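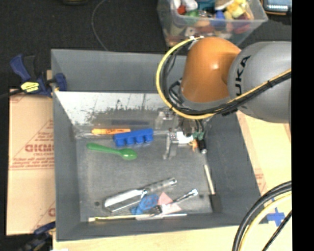 *Cable routing along an arm at the bin station.*

## Drawings should record the slack

Most plant documentation treats a cable as a line between two terminals. The line has a tag, a core count, a gauge and a length. It has no bend radius, no tie spacing and no statement of how much slack was left or where it sits. I think this is a mistake, and an expensive one for whoever maintains the plant after the builder has gone.

Cable faults in moving equipment tend to show up where the jacket flexes. A conductor that bends at the same point on every cycle will work-harden and break, often inside insulation that still looks sound. The fault is intermittent at first. It clears when someone touches the loom, and the technician logs it as a loose connector.

At Bisgaard we replaced the same encoder cable 3 times in 11 months. Each replacement matched the drawing. The drawing gave the part number and both terminations, and the part was correct. Grethe Vestergaard, the electrical lead there, finally measured an identical axis that had never failed. Its loop was 200 mm longer. The original installer had left it that way on his own judgment and written nothing down. We copied the loop to the failing axis and added the dimension to the sheet.

The usual objection is cost. Wilma Rennie put it to me plainly during the Idora retrofit: a drafter can't dimension a loop that the installer shapes by hand, and a drawing that pretends otherwise will be ignored. She is right about the drafter. The dimension should come from the floor, after commissioning, as a redline. Four entries per moving cable are enough:

- free length between the last fixed tie and the first moving one
- smallest bend radius at full travel
- tie spacing
- clearance to the nearest edge at both travel limits

On the Idora job this took 5 minutes per axis with a tape and a radius gauge. The entries went into the cable schedule as extra columns, and no new document type was needed.

Static runs can stay as they are. For anything that moves, a schedule without these columns is incomplete, and I would hold back final acceptance until they are filled in. Rennie would settle for a punch list item. In my experience punch list items of this kind stay open until the first failure.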